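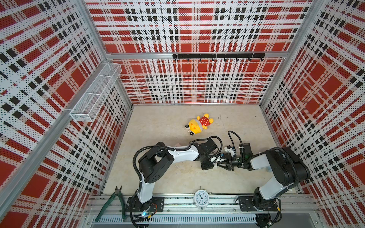 Two-arm cell on the shared rail, grippers at center. Plush is one of the test objects.

Reading time: 7 min

Parallel gripper comparison on a two-arm cell – angled fingers or straight?

railmount_ed
We have two arms on one front rail and I've been going back and forth on fingers for a month. The cell came with the angled ones, Windix pattern, black. I also have a set of straight fingers from Akon and a pair of soft pads from Condbridge that clip over either one. Same arms, same controller, same overhead camera for everything.

Task is simple. One arm picks an object off the floor of the cell, brings it to the middle, the other arm takes it. Objects are a plush toy, an alarm clock and a few small boxes. I ran 100 handovers per finger set with the plush first because that was the one giving trouble.

Angled: 13 failed
Straight: 22 failed
Angled with pads: 9 failed

A fail is a drop or a handover where both grippers end up holding on and the controller stops on torque. I did not separate the two when I started and I wish I had.

Question is whether the pads are worth keeping on for the hard objects too. They add width and I can't get under the edge of the clock when it is on its back.

torque_limit
What closing force? With a plush the force matters more than the finger shape. If you left it at the same value for all three sets then you tested the force with three shapes.

railmount_ed
Same force for all three, yes. Set low, it was tuned on the angled fingers.

torque_limit
Then the straight ones never got a fair run. Longer contact face, same force, less pressure. I would redo it with force tuned per set.

bench9
I don't agree with that. If he plans to run one force setting for everything, he should test with one force setting. Tuning for each set gives you a nicer table and it isn't how the cell will be used.

torque_limit
Nobody is going to change fingers and keep the old force. It's one number in the config.

bench9
You'd be surprised. We have three cells and two of them are still on the defaults from the day they were bolted down.

plaidwall
Different subject, but is that plaid on the walls on purpose? We have plain gray panels and the overhead camera does fine with them.

railmount_ed
On purpose. We change panels between sets of runs so the vision side doesn't get used to one background. The red plaid has been the hardest so far. The plush has a red body with white dots and the segmentation kept wanting to add bits of wall to it whenever an arm lifted it near the back. On the floor it is fine, the floor is pale and plain.

plaidwall
So some of your 13 could be camera fails and not gripper fails.

railmount_ed
Could be. Pick position comes from the overhead camera. Handover position is fixed, both arms go to the same point in the middle, so the camera has no say in that half.

plaidwall
I'd want those split before I bought any fingers.

hk_cells
We ran the Akon straight ones for most of a year. They are good on boxes. On anything round or soft they push the object away before they close, because the tips arrive flat. The angled ones reach around a bit more. That matches your numbers and I don't think force would fix it.

One thing to check is tip clearance at the handover. With both arms on one rail facing each other, the tips come very close at center. If your two TCPs are off by a couple of millimeters you get contact. On ours, swapping fingers on one arm and not the other put it out, and we blamed the fingers for two weeks.

railmount_ed
I re-taught the TCP after each swap. I did both arms each time. The pads I did not re-teach for, since they clip on over the finger.

hk_cells
They add thickness at the tip though. Re-teach.

torque_limit
Agree with that one. Also check your cable loops. If you have the corrugated conduit going over the elbow, it will pull on the wrist when the forearm is stretched out toward center. We measured it with a spring scale and it was enough to show up in the torque reading. So a "both holding on" stop could be conduit drag.

railmount_ed
I have the conduit on the left arm from the base over the elbow to the wrist. The right one has a cable loop over the wrist. I tied things back with zip ties but left slack. Didn't think about the torque side of it. I can log the wrist torque with no object in the gripper and see what it reads at the handover point.

bench9
Do that before anything else. Takes ten minutes.

smallparts
For the clock: how are you picking it? Ours has the bell knob on top and every gripper we have tried goes for the knob if the planner lets it. It holds for a second and then swings.

railmount_ed
Across the body, sides of the case. The knob is masked out for grasp planning. The straight fingers were better here, I only did a short set, but they sat flatter on the case. Angled ones touch at the tips first.

smallparts
That's what we see. Which is an argument for having one of each. Nothing says both arms need the same fingers.

hk_cells
Please don't. You will hate it at the handover. The approach angles stop matching and you have to write two of everything.

smallparts
We've run mixed for a long time. Angled on the picking arm, straight on the receiving arm. It was an afternoon of work.

hk_cells
With one object or with several?

smallparts
Four objects. All of them hard, I will give you that. No plush.

jig_and_rail
What controller is this on? We moved from the Hajdu box to the newer one and the gripper close command went from blocking to non-blocking. Half of our double-hold fails came from that. The giving arm opened before the receiving arm reported closed, or it waited for a report that had already come and gone.

railmount_ed
Hajdu, the older box. Firmware 1020. Close is blocking on this one as far as I know.

jig_and_rail
1020 is blocking, yes. But there is a timeout on it and the default is short. With a soft object the gripper keeps creeping as the stuffing compresses and never reports "stopped" in time. Then it returns an error code, 2573 on ours, and the script carries on if you don't catch it.

railmount_ed
Went and looked. I have 2573 in the log. I was treating it as a warning.

torque_limit
There you go.

jig_and_rail
Raise the timeout, or have it accept position change under a threshold as closed. We use the second. I would not raise the timeout much because then a missed pick takes forever.

railmount_ed
OK. Plan is then:

1. Wrist torque log with empty grippers at the handover point.
2. Threshold instead of timeout for closed.
3. Re-teach TCP with pads on.
4. 100 more with the plush for each set, drops and double holds counted separately. Plain panels on the walls for that.
5. Then the clock with straight and angled, no pads.

I'll keep one force for all of it. I see the point about tuning but I don't want to change everything at the same time.

torque_limit
Your cell. I still think you will end up doing the force run afterward.

plaidwall
Good that you are taking the plaid out for it. Put it back at the end though, same fingers, and see if the number moves.

railmount_ed
Steps 1 and 2 done. Empty wrist torque on the left arm at the handover point was well above the right arm. Took some twist out of the conduit at the elbow and it came down, still not equal. Changed the closed check. Ran the angled set again, no pads, plain panels: six failed out of 100. Five drops, one double hold.

The straight and padded sets will have to wait until July, the cell is booked for something else until then.

jig_and_rail
So most of it was the double holds.

railmount_ed
I can't say how the first 13 were divided, but it looks that way. The five drops were all picks on the head end where the cap is. The fingers close on the cap and the rest hangs off it. I'd like to see if the straight ones do the same.

hk_cells
They will. Pick at the body.

bench9
Or leave it in. If it only ever picks at the body you haven't tested much.

smallparts
Post the clock numbers when you have them, even if it's a short set – I'd like to compare with our mixed pair.

railmount_ed
Will do.

Last updated: 6 Jun 2022

Contact | Copyright | Back to top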